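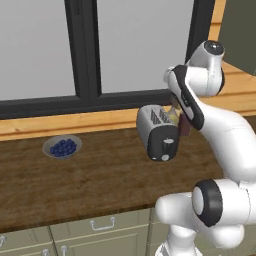

Toaster and a bowl of blueberries on the kitchen counter.

Looking after a piano at home

Keep the piano on an inside wall if you have one. Outside walls get colder at night and warmer by day, and the soundboard moves with them. Stay well clear of heating vents, wood stoves and any window that gets afternoon sun.

Humidity
Aim for 40 to 50 per cent all year. Put a cheap hygrometer on top of the lid and check it when you sit down to play. In winter a room humidifier will help - don't stand it right beside the instrument. A pan of water under the keyboard does very little in a big room.

Cleaning the keys
Wipe with a soft white cloth, barely damp, from the back of the key towards you. Going side to side pushes grime down between the keys. Do the black keys with a separate cloth, as the colour can come off on the white ones. For sticky marks use one drop of dish soap in a cup of water, then dry straight away. No spray cleaners, no alcohol on ivory.

The case
Dust first with a feather duster or a dry microfibre cloth. Fine grit will scratch a gloss finish if you rub it in. Leave out silicone polishes. They creep into the pin block and cause trouble for the tuner later.

Sticking keys
Check for a coin or pencil before you call anyone. If the key is slow only in damp weather, bring the humidity down and wait a week. If it's slow all year, the bushing probably needs easing, and that's a job for a technician.

Tuning
Twice a year suits most homes. I book mine for April and again in the fall, a few weeks after the furnace comes on. Toivo Toivonen in Vustham has looked after our Kemppainen upright for years and he likes the dishwasher off while he works.

Moving it
Lift, don't roll, over door sills. The casters on an old upright are mostly for show. Have it tuned two or three weeks after it's settled in the new spot.

Santeri Ikonen
Updated 08/09/2019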